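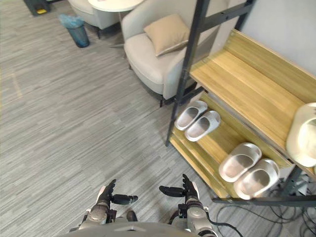 The Old Tearooms at Mulluren

Our group chose the Mulluren tearooms because Kusum Dhillon's nan used to talk about the scones there, and once we'd started asking questions it was very hard to stop! Blažena Kubíček opened the doors one January with 13 chairs, a borrowed stove and a front counter her neighbour had painted green - she later bought the place next door and knocked through for a proper kitchen. 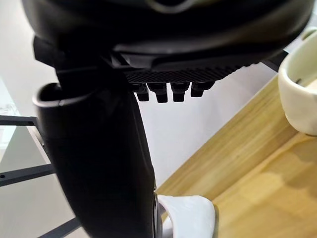
Who ran the tearooms after Blažena?
Her niece Lenka Kolář took over and kept the soup recipes going, though she dropped the Sunday roast.

Retno Saragih and Raquel Guerreiro typed up the old menus for us, which was a lovely big job.

Filed under: Local History, Food & Families

Contact us | © Mulluren student projects | Back to top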